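Keep the planner boring

By Meenakshi Mishra

Our group spends a lot of its time on a children's number puzzle. It has a tray, and tiles with numerals, and tiles with pictures or dots that go beside them. Two arms put the tiles back where they belong. I have worked on the software for this task since December, and I have come to think that much of the trouble we bring on ourselves comes from asking one learned policy to do every part of the job.

The split I would like to see is an old one. A perception module says which tile is which and where it lies. A planner, written by hand, picks the next tile and the slot it goes to. A learned controller does the grasp and the placement, where contact matters and where hand-written code has always been weak. Each of the three parts keeps its own log.

Lauri Lindqvist, who wrote most of our training code, disagrees with me. He says the boundary between the parts throws away information, and he is right that it does. A tile lying half under a finger is hard to describe as a pose with three numbers. When our detector sees a sliver of a numeral it has to guess or say nothing, and the planner downstream gets a clean answer that hides how poor the view was. A single network could carry that doubt all the way to the motor commands.

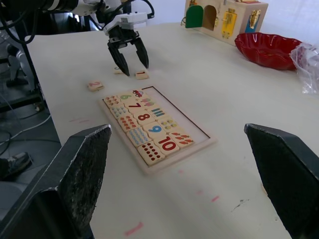 But consider what happens when a run goes wrong. With the single network, we watch the video and argue. Did it mistake one tile for another, or did it know the tile and pick the wrong slot? Did it know both and slip on the grasp? We can't tell from the commands. The usual answer is to collect more demonstrations, and we did. We went from 1000 to 4000 and the success rate went up. The same few errors stayed in the list, though, and we still could not say which kind of error they were.

With the split version, I open the log and read it. Last month the arm kept returning to a slot it had already filled. The planner log showed the slot marked as empty. The perception log showed why: the tile was in place, but the camera was moving when the image was taken, and the confidence fell under our threshold. The fix was to wait for the arm to settle before updating the state of the tray. It took seven lines of code and no new data.

I don't want to claim too much for that. Seven lines is a small fix for a small bug, and Osamu Okabe pointed out that a policy trained on moving cameras might never have had it. What I care about is that we knew when it was fixed. We wrote a test that replays the old images, and the test runs every night.

The wrist camera makes this kind of bug common. It gives a close view of the contact, which the controller needs, and a poor view of everything else. The fingers cover part of the tray at the moment of placement. A printed numeral that is clear in one image is a smear in the next. People talk about this as a data problem. I think of it as bookkeeping. If the system read a 9 in a certain slot a moment ago and has done nothing near that slot, it should keep believing in the 9. A state table does this in a few lines. A network with a short history has to learn it, and ours learned it unevenly.

There is also the matter of order. Our puzzle has rules a child can say aloud: the numeral goes beside the group with that many things in it. I see no reason to show a network thousands of examples so that it can rediscover a lookup table. When we change to a different puzzle, I would like to change the table.

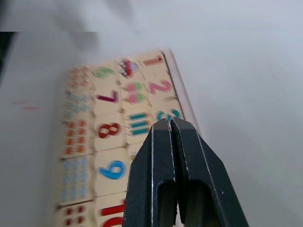

What I would give up

I would give up some smoothness. The split system stops between steps, and visitors notice. Aino Huttunen timed both versions and the single network was faster on every run that it finished.

I would also give up the hope that one model will carry over to tasks we haven't thought of. A hand-written planner for number tiles knows nothing about bowls or latches. Someone has to write the next one, and the one after that. If you have a hundred tasks, that cost may well settle the argument against me. We have a handful, and our partners at Valtonen ask us about failures far more often than they ask us about speed.

Where the boundaries should sit is still open. I would move the one between perception and planning so that it passes several guesses with scores in place of a single answer. That meets part of Lauri's objection, and it makes the planner somewhat harder to read. I think we can afford that much. I would leave the planner itself in plain code, with names a new student can follow on the first day.

Related

Logging for two-arm tasks: what Flaltik records and what it skips
Santeri Mäkelä on replaying old camera images as tests
When to stop collecting demonstrations
Notes from the Vincombe workshop on grasp control
Calibrating a wrist camera in the Codstead lab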